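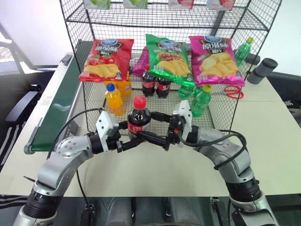 Both arms closed on a cola bottle at the front of the lower shelf.

Setting up and looking after the bottle cell

These notes cover the two-arm shelf cell at Staltcombe: how to get it ready after it has been moved or left standing, how to set the grip, and what to check every week. They replace the April version, which still described the old finger pads. You will need a set of hex keys, a lint-free cloth, isopropyl alcohol, a soft brush, a steel rule and the laptop with Rania on it. Rania is the program that runs both arms, and every menu named below is in Rania.

Before you start

Press the stop button and leave it pressed. Lay both arms down in the rest position by hand, one at a time, with the release held. Clear tools off the table on both sides of the rack. Scissors, tape and anything that can roll should go in the drawer.

Check that the chairs are pushed back far enough for an arm to swing out over the table edge.

1. Place the rack

The rack has to sit square to the arms. Set the steel rule against the front edge and measure from each front corner to the table edge nearest the arms. The two readings should match to within 3 mm. If they don't, lift the rack and move it. Dragging it bends the mesh at the corners, and a bent corner is hard to get straight again.

Press down on each corner of the rack in turn. If it rocks, put a thin rubber foot under the high side. A rack that rocks will pass every check on this page and then fail on the first real pick.

2. Dress the cables

Each arm has a black cable that runs outside the links up to the gripper. It needs a loop long enough to let the arm stretch to the back of the shelf, and short enough not to catch the mesh on the way out. Move the arm by hand to its farthest reach and look at the loop. It should still have some bow in it. Then fold the arm in and make sure the loop doesn't drop below the elbow.

Tie the cable at the two marked points only. Leave the ties loose enough to turn with a finger.

3. Clean the finger pads

The inner faces of the fingers are textured, and the texture fills up with label dust and dried drink. Brush along the pattern first, then wipe with alcohol and let it dry for a minute. Do not use a blade to pick out dirt. If the pattern has gone smooth in the middle, change the pad. Pads are held by two screws from the back, and both fingers on a gripper get changed together.

4. Set the grip

Start with the large cola bottle. It is heavy and the plastic gives when squeezed, so it shows up a bad setting quickly.

Open Tools, then Grip, and set the force to 65 for both arms. Bring the left gripper in until it touches, then the right. Both should meet the bottle at the label. Gripping on the shoulder lets the bottle tip when it is lifted. 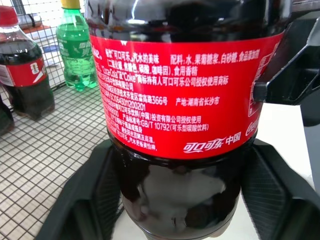
Wrist camera view of the large bottle, with a finger against the right side at label height.

Use the wrist camera to check contact. The finger tip should press on the side of the bottle without denting it. If you see the label wrinkle, take the force down by 3 and try again. If the bottle turns when you push it with a finger, go up by the same step. Write the final number on the card taped inside the drawer, with your initials.

Glare on the bottle can make the edge hard to find on screen. Lower the exposure in the camera menu before you blame the gripper - Jihad Smadi once spent an afternoon realigning a wrist that was fine.

5. Check single-arm picks

Small bottles are picked with one arm. Spread them out on the rack floor for this test so that there is room for a finger on each side. Run the arm at slow speed, with one hand on the stop button, and bring it in open over the front edge of the rack.
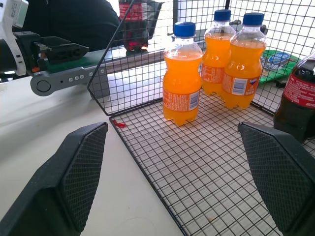 Stop the arm just short of the first bottle and look at the gap. The bottle should be able to pass between the fingers without touching either one. If it sits closer to one side, go to Tools, then Offset, and shift the approach 1 mm at a time. Don't fix it by moving the bottle, or the same error will come back on the next one.

Look at the mesh floor as well. Scraps of label and bits of plastic collect there, and a bottle standing on one leans enough to spoil the pick. Brush them through the grid and wipe the table under the rack.

Repeat for each arm, front and back of the shelf. A full check is 13 picks. Enter the result in the Nendiler log, including any that you had to stop.

Weekly care

Check the gripper housing screws for play. Wipe down both wrist camera lenses with the dry side of the cloth. Run the conveyor empty for a few minutes and listen for rubbing along the side rails. Feel each arm joint after a long run. A joint that is clearly warmer than its partner on the other arm should be reported to Loredana Marchetti before the cell is used again.

The cycle counter read 1,907 when the present pads were fitted. Subtract that from the current reading to get the pad age.

If something goes wrong

Bottle slips down during the lift: clean the pads, then repeat step 4.

One gripper closes late: check the cable plug at the wrist. Push it in until it clicks.

Arm touches the mesh on the way out: measure the rack again before changing any offset.

Camera picture freezes: close Rania, unplug the camera hub, count to ten, plug it back in and restart.

Spare pads and screws are in the Tang box under the bench. Mark the sheet in the lid when you take the last pair.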